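Setting up the Zistora desktop arm kit: first power-on to a repeatable move

By Chae-won So
Updated February

The Zistora kit arrives as a box of servo brackets, a controller board, a power supply, a bag of fixings and a USB cable. Grasdale, who sell it, list it as a beginner's kit. I would put it slightly above that. You need to be comfortable with a screwdriver and with typing settings into a text file, but there is no soldering.

This page picks up where the printed booklet stops. The booklet gets you to an assembled arm. It says very little about checking the wiring, finding the home position or setting sensible speeds, and those are the jobs that take up the first evening. Allow 45 minutes for the steps below if the arm is already built.

What you need

The assembled arm, the controller board and the supply from the kit. A small crosshead screwdriver. Masking tape and a pen. A few light objects to pick up, with at least one flat side for the jaws to close on. A table that does not wobble.

Step 1. Fix the base

The booklet treats fixing the base as optional. With the arm folded up it will stand quite happily on its own, but at full stretch the weight is a long way out and the base can lift. Use the screw holes if you don't mind marking the table, or a clamp if you do. Put tape down round the base as well, so you can put it back in the same place if it gets knocked.

Step 2. Sort out the cables

Turn every joint by hand, slowly, with the power off. Watch the cables as you go. The ones to the upper joints need enough slack to let the arm go all the way over in both directions. Mine were too tight at the elbow and I had to undo two cable ties and start again. A loose loop looks untidy but it works. Once you are happy, tie the cables at the base only.

Check the connectors while you are there. They should click. If one has gone in without a click, take it out and look at the pins before trying again.

Step 3. Power on and find home

Hold the arm roughly upright and switch on. The servos will stiffen. If a joint jumps hard to one side, switch off straight away, because the horn on that servo has been fitted at the wrong angle. Take the horn off, turn it by one spline, refit and try again.

In the software, open Joints and press Read. You will get a number for each servo. Write them down on paper. Then move the arm to upright by eye, press Read again, and save that position as Home.

Step 4. Set the speed

Speed runs from 1 to 1000 in the settings file, and the file supplied has every joint set at the top. Change them all before doing anything else. I use 74 for the shoulder while testing and keep the other joints at the same value until the whole move has been run through. Save the file, then restart the controller, or the old values stay in force.

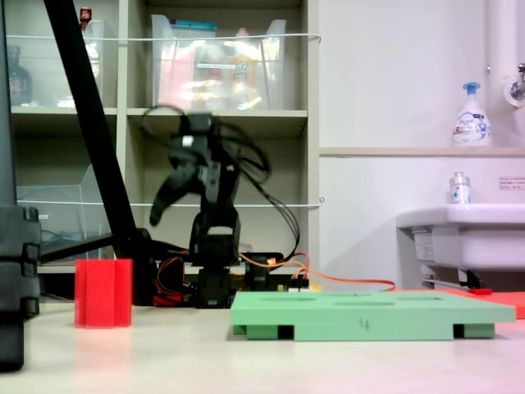
Can the arm be run from a battery?

Grasdale sell a battery lead as an extra, but it is only meant for short demonstrations, and the supply in the box is the better choice for setting up. Low voltage makes the servos lose position under load, and that is easily mistaken for a wiring fault.

Step 5. Record a move

Press Record, then Release. The joints go soft, so keep a hand under the arm. Guide it to the object, press Mark, close the gripper from the slider, press Mark, lift, press Mark, and so on. Use more marks than you think you need near the table. With too few, the arm takes a straight line between two points and may drag the jaws across whatever is in between.

Play the move back once with nothing in the way. Then put the object in and play it again. Draw round the object in pen on a bit of tape so it goes back to the same spot each time.

Step 6. Adjust the gripper

The closing force is set under Grip and defaults to 2. This is enough for light plastic and wood. Raise it one step at a time if things slip. A servo that buzzes after the jaws have closed is pushing too hard, and it will get hot if left like that. Go back down a step.

If the object turns in the jaws as it is lifted, the force is probably fine and the grip point is wrong. Re-record the mark with the jaws nearer the middle of the object.

Problems I had

The software did not find the board on the first try. Another USB cable cured it.

Home drifted after a long run. The screw in the shoulder horn had worked loose. Check all the horn screws after the first day of use and again after a week.

One servo was faulty from new. Grasdale sent another from their Stovbridge warehouse without any argument, though I had to pay the postage to return the old one.

Is it worth buying?

For learning how joints, speeds and recorded positions fit together, I think so. The parts are easy to get at and every servo can be swapped separately. The booklet is poor, and the default speeds ought to be changed at the factory. If you want something to use straight out of the box, look at a ready-built arm instead.

Related
Na gripper pads: fitting and trimming
Replacing a servo in the Zistora wrist
Settings file reference for desktop arms
Choosing a clamp for a thin table top
Grasdale spares: what is stocked and what is not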